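Chapter 4
What "Like New" Is Worth

Sellers of used books love the word "rare." Be slow to believe it.

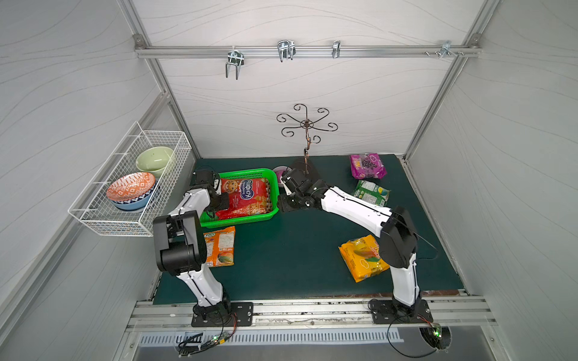 READING A LISTING

A Zinberg first printing sounds scarce until a search brings up 944 copies. An asking price proves little. Look for what buyers paid.
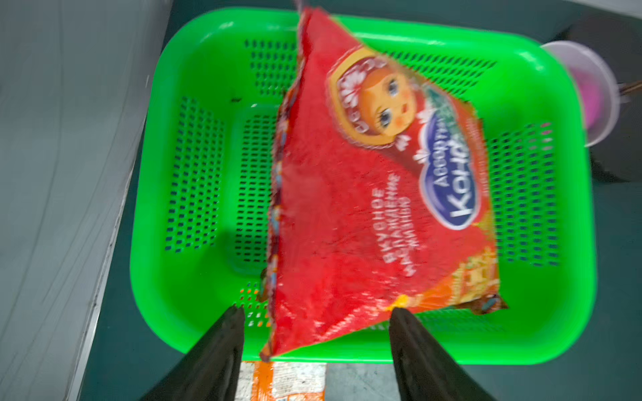
4.1 Grades and Guesswork

Dealers on Gumo grade their own stock, and few grade it harshly. Take a Cabrera atlas called "fine" with up to two loose pages. 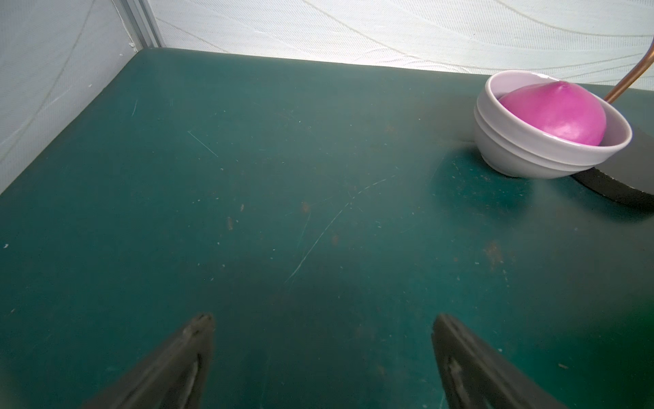
It is a fair copy at best, whatever the seller says.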